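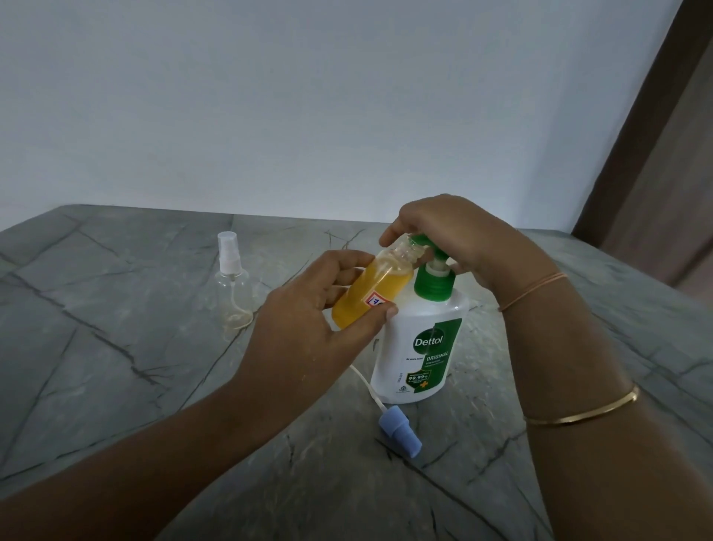

Caderno de laboratório / Coleta de demonstrações

05/02/2025

Tarefa: transferência de sabonete líquido, frasco com bomba para frasco pequeno. Vista da cabeça, duas mãos. Lote Delamon, meta de 550 episódios, 517 gravados até o fim desta sessão. Faltam 33, ficam para a próxima.

Configuração no quadro de referência: Dettol ORIGINAL de pé sobre a bancada cinza, mão direita na cabeça verde da bomba, mão esquerda segurando o frasco pequeno pelo meio, inclinado, gargalo sem tampa voltado para o bico. Frasco borrifador transparente, vazio, ao fundo à esquerda. Fica como distrator nesta variante e não deve ser tocado.

Definição do episódio, versão em uso:
- início: as duas mãos fora do campo, frasco pequeno em pé, já destampado;
- aproximação da esquerda, preensão, inclinação;
- direita na bomba, de um a três acionamentos;
- frasco pequeno devolvido à bancada, mãos fora do campo.

Destampar virou tarefa separada. Quando estava junto, a duração variava demais e o segmentador do Tornex cortava no meio da rosca.

Problemas da sessão:

1. Oclusão do bico. Com os dedos da direita caídos sobre o bico, o ponto de contato com o gargalo desaparece em boa parte dos quadros. Pedir aos operadores que apoiem a palma mais atrás na cabeça da bomba. Não descartar os episódios já gravados assim, marcar com "oclusao_bico". O modelo vai encontrar isso no uso real e convém ter os dois casos.

2. Transparência. O estimador de profundidade perde o gargalo translúcido e o borrifador inteiro. O frasco pequeno se salva pelo líquido laranja-amarelado, que dá contraste no corpo, mas a borda de cima continua ruim. Testei máscara manual em 20 quadros: melhora a pose, custo de anotação alto. Deixar para o subconjunto de validação.

3. Estado da bomba. Pela imagem não dá para separar "mão apoiada" de "mão pressionando" em um quadro isolado. O anotador precisa da janela temporal. Atualizei o guia: rótulo de acionamento só com deslocamento vertical da cabeça da bomba entre quadros. Sem deslocamento visível, rotular como "contato".

4. Volume. Não estamos medindo o volume transferido. O script do Radonjić previa balança, ficou fora por causa do espaço na bancada. O critério de sucesso continua sendo visual, gargalo alinhado no momento do acionamento e nada derramado na bancada. É fraco. Rever antes de agosto, quando começa o lote da Daltach.

5. Bancada. As veias escuras da pedra geram falsas bordas no detector de objetos finos. O tubo ou cabo branco com conexão azul-clara, em frente ao Dettol, foi detectado em pedaços. Acrescentar a classe "tubo" ou excluir a região na avaliação. Prefiro a classe.

Adereços: pulseira de linha e bracelete dourado no punho e antebraço direitos. O reflexo do bracelete não atrapalhou o rastreio da mão. Manter a regra atual, adereços permitidos e registrados nos metadados. Verificar se o campo está sendo preenchido, achei episódios com o valor em branco.

Revisão: passei 200 episódios pelo filtro automático. Os rejeitados foram quase todos por mão esquerda fora do campo no início da inclinação. Baixar um pouco o ângulo da câmera e repetir o teste antes de mexer no limiar. O limiar atual veio da tarefa de dobrar pano e nunca foi ajustado para objetos pequenos.

Pendências:
- gravar os 33 restantes com o Dettol deslocado para a esquerda, ainda temos poucas posições;
- variante com a mão esquerda na bomba;
- variante com o borrifador como destino (gargalo mais alto, confirmar se o alcance dá);
- renomear os arquivos da primeira pasta, que ficaram com o prefixo antigo;
- conferir com a anotação se "inclinação" termina no alinhamento ou no primeiro acionamento. O guia diz uma coisa e os exemplos mostram outra.

Cópia dos dados brutos no servidor do laboratório, checksum conferido. A segunda cópia ainda está em andamento.

3 comentários · 2 compartilhamentos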